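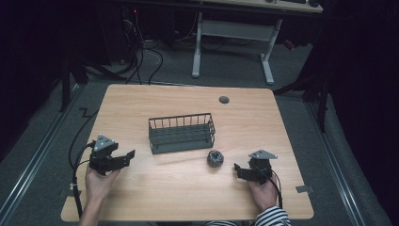

Wire basket on the wooden table, March

Plodness newsletter and search adverts: minutes of the March catch-up

Present: Reshma Moodley (chair), Lucian Bălan, Kári Vigfúsdóttir, Verna Mbeki (minutes)
Apologies: Hiu-tung Fung, who sent her notes beforehand

Started 10.15am

1. Last month's actions
All done apart from the new footer for the Ulside landing page, which Lucian will finish this week. Reshma thanked everyone for getting through such a long list!

2. Newsletter sign-ups
Really good news to start with. The Plodness walking newsletter now has 3,567 subscribers, and 747 of those joined after we moved the sign-up form to the top of the route pages. Kári was delighted (so were the rest of us) and showed the before and after versions of the page. The new form asks for an email address and nothing else. She would like to try a second version with a first name box, so that we can greet people properly, but will run it on the Brandon pages only until we see whether it puts anyone off.

Lucian asked if the form gets in the way on a phone. Kári has tried it on her own and her mum's and it sits nicely under the heading on both. Agreed to leave it where it is.

3. Welcome emails
Hiu-tung's notes suggest splitting the long welcome email into two shorter ones, the first with the free route map and the second, three days later, with the kit guide. Everybody liked this. Verna loved the draft subject line "Your map's ready, where are your boots?" and there was a bit of a debate over whether the comma should be a dash. Left to Hiu-tung.

Reshma reminded us that the unsubscribe link has to be easy to find in both emails. The grey one in the draft is too pale and needs darkening.

4. Search adverts
Lucian went through the search terms report. The adverts for "easy walks near Ulside" are doing brilliantly and he wants to give them more room. The ones for "walking shoes" are eating up money, mostly on people looking for school shoes, so he has paused them and is building a list of words to exclude. We will put an extra £200 into the Ulside adverts for the coming month and then look again.

Verna wondered about trying the same thing for Brandon. Lucian is keen but the Brandon page is slow to load and he'd like that sorted first. Kári thinks the big header picture is to blame and offered to shrink it.

5. Blöndal guest article
Blöndal have said yes to a swap! They will run our piece on walking with small children and we will run theirs on waterproofing. Some 2 weeks is needed for edits at their end, so our draft should go over as soon as it is ready. Kári will write it, with Verna reading it through. Links in both directions to be plain and labelled as a partner article.

6. Any other business
Reshma asked for a shared sheet of reader questions, as the replies to the newsletter are full of lovely ideas for articles and they keep getting lost in the inbox. Verna has one half made already.

Actions
Lucian: Ulside footer, excluded words list, move the extra budget
Kári: first name test on Brandon, smaller header picture, Blöndal draft
Hiu-tung: two-part welcome email, darker unsubscribe link
Verna: reader questions sheet, read through the Blöndal draft
Reshma: confirm the swap with Blöndal

Finished 11.20am. Next meeting same time next month, Lucian to chair.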